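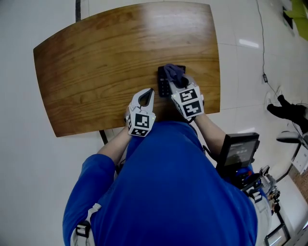 MALTDALE, February - A wooden table and the remote control that lives on it pick up the same grime: fingerprints, crumbs and a thin film of grease from the kitchen. Both can be done in one go before the evening meal.

Start with the remote. Take the batteries out and tap it face down on your palm to loosen any crumbs. Wipe the front with a soft dry cloth, pressing into the gaps between the buttons. If the keys are still sticky, dampen one corner of the cloth with water and a drop of washing-up liquid and wring it out hard. Never spray anything straight on to the buttons. Stubborn dirt along the edges comes out with a dry toothbrush or a wooden cocktail stick.

Leave the remote for 13 minutes before putting the batteries back.

For the table, use a fresh cloth, barely damp, and follow the grain. Dry it straight away with a second one. Glare from a window helps here - crouch down and look across the top, and any smears show up at once.

Lorna Tolentino, of Maltdale, keeps a coloured cloth for electrical things so it never gets mixed up with the ones used on the hob. Wash cloths at 60 degrees without fabric softener, which leaves a coating that streaks on varnish.

Old T-shirts cut into squares work as well as shop-bought dusters. Cut off the seams and any printed parts first, as these can scratch.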